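Speaker notes — Low pay and rent in Hollach
Branch meeting, March 10, 2021
Speaker: Marjorie Fairclough. Chair: Sohail Sethi

Slide 1. Opening
Thank Sohail and the branch. Say who I am: housing caseworker at the Mallura advice center, nine years. I'll talk for twenty minutes, then questions. Fahad has the sign-up sheet for the rent group.

Slide 2. Where the numbers come from
We knocked on doors on the Ghauri estate last August and went back in the winter. 466 households answered. It is a survey by neighbors, so don't oversell it. People who were on night shift are probably missing. So are people who don't open the door to anyone with a clipboard, often because they owe money.

Slide 3. Main findings
78 households had missed at least one rent payment in the past year. Most of those had someone in work. Pause here. The council's line is that arrears come from people being out of work, and our forms don't show that.
Typical rent for a two-bedroom flat is 667 a month. Read it out, then ask who in the room pays more. Don't comment on the hands, just go on. 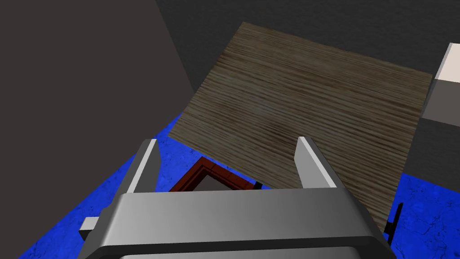 Simulated gripper, fingers open.

Slide 4. Work
The biggest employer near the estate is the Hostero depot. Contracts there guarantee 15 hours a week. People get more when it is busy and find out by text the night before. You can't plan rent on that, and you can't plan child care either.
Shoaib Kiani has agreed to speak for two minutes here. He worked there until last summer. Let him tell it his own way. If he would rather not on the night, read the paragraph he wrote and leave his name out.

Slide 5. Benefits
Keep this short. Payments go down after a good month and take weeks to come back up after a bad one. Give the case of the mother with two kids — no name, no street. She borrowed from her sister for the gap and was still paying it back when the next gap came.

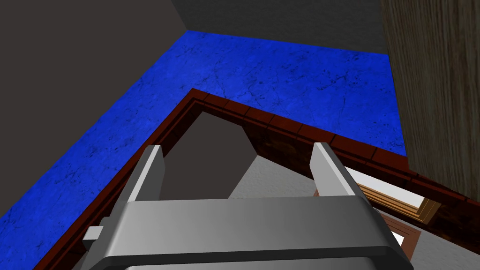 The food bank comes in at this point. It opened for one evening a week and now does three, and Atif Baloch says they still turn people away before closing. Don't blame the food bank. They are doing a job the council should be paying for. If someone raises the idea of vouchers, say we can take it in questions.

Slide 6. What we are asking for
A freeze on council rents for a year.
No evictions for arrears under two months.
A fixed rota at Hostero, posted two weeks ahead.
The union is already pushing the last one. Say clearly that we back them and aren't running a separate campaign.

Slide 7. Next steps
Rent group meets Thursday at seven in the side room. We need people for the second round of door knocking, mainly the blocks behind the school, which we never finished. Leaflets are on the back table — take a bundle, not one.

Questions
Likely: why not a rent strike? Answer: we don't have the numbers yet, and a small one gets people evicted.
Likely: does this cover private tenants? Answer: the survey does, the first two demands don't. Admit it. Fahad is drafting something for them.
Hand back to Sohail for the collection.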